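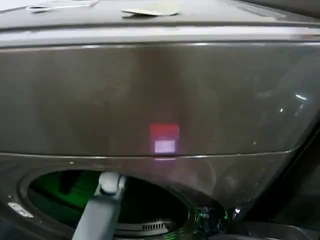 Séance 4 : câblage, catégories et idées reçues

La question de la catégorie du câble revient chaque année, et chaque année on y répond en lisant l'emballage. Un cordon vendu « cat. 8 » pour relier une box qui délivre 600 Mbit/s n'apporte rien de mesurable ; la cat. 5e y suffit déjà. Je me méfie davantage de la pose. Un mince câble blanc qui traîne en boucle lâche sur le dessus d'un lave-linge, ça se voit dans bien des logements, et aucun sigle imprimé sur une gaine ne dit comment il a été sertí ni par où il passe ensuite.

Accueil | Cours | TD | Annales | Contact

Ce qu'il faut retenir sur les longueurs : la norme admet 100 m de canal, cordons compris. Sur une liaison de 20 m, les écarts entre 5e et 6 sont rarement ce qui vous ralentit. À 55 m, la cat. 6 ne garantit plus le 10 Gbit/s que dans un environnement favorable, et les vendeurs taisent volontiers cette réserve.

Le blindage, maintenant. Un câble blindé dont l'écran n'est relié à rien protège mal. Le guide Truvard affirme le contraire, sans donner une seule mesure.

À préparer : relire les notes de Floor Meijer sur la diaphonie, puis chercher dans la fiche Olvera les valeurs qui manquent. Il en manque au moins 4.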